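Mar 10, 2026

Workshop, evening

I arrived later than I wanted and the room was already cold. I put the heater on and then I did what I promised myself, to write the plan on paper before I touch the keyboard. Last time I started directly with the code and I lost the whole evening for one wrong sign.

The plan was short. First the height of the table, then the grip, then the memory module. If there is time, the cleaning of the program. There was no time, of course.

The height of the table I measured again in four corners. One corner is lower by 2 mm. I know this since November and I always wanted to repair it with the feet, but today again I only wrote the correction in the file. Meifang Cheng says that a correction in the file is a debt and one day I will pay it. She is right, but she also never came with a wrench.

Then the grip. The pads which I ordered from Sisden are softer than the old ones, and I like them more for thin things. With the old pads I had to close the fingers so strongly that I was afraid for the board. I reduced the force step by step, and wrote every value in the notebook with pencil. I stopped at 800 in the controller units. I don't know what this is in real newtons. I must ask Mohammed from the evening group, he made a small scale for this purpose and he lends it if you ask him nicely.

Meifang came when I was making tea. She brought a bag with old screws and a question, why I do the memory and not something easier. I tried to explain. A screw is easy to understand but the arm has no feeling for the thread. The memory goes straight, it has one direction, and the slot has a latch which tells you if you did it well. For me it is a good exercise. She listened and then she said that she would do the screws. I think we will have two projects soon - and only one arm.

We worked together on the approach. My idea was to come down directly over the slot. She wanted to hold the module high first, turn it there, and only after this go to the slot. I did not like it, because it is slower, but I agreed to try her way for one evening. The tower was on its side with the panel off, so the arm can come from the top and does not meet the drive cage.
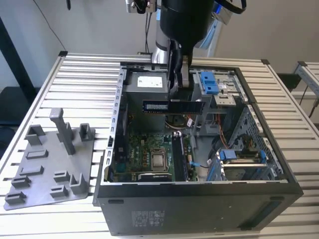 What I must not forget

The point over the slot is saved under the name grakley_high. It is a silly name, it comes from the old program, but please do not rename it again, two other files use it.

The cable on the arm needs more attention. When the wrist turns I look at the cable more than at the module, and this is not a good way to work. I will buy a longer strap.

The log of this evening has 2,424 lines. I read the beginning and the end. The middle I leave for tomorrow with coffee.

Meifang wants the key on her next visit. I wrote it on the door.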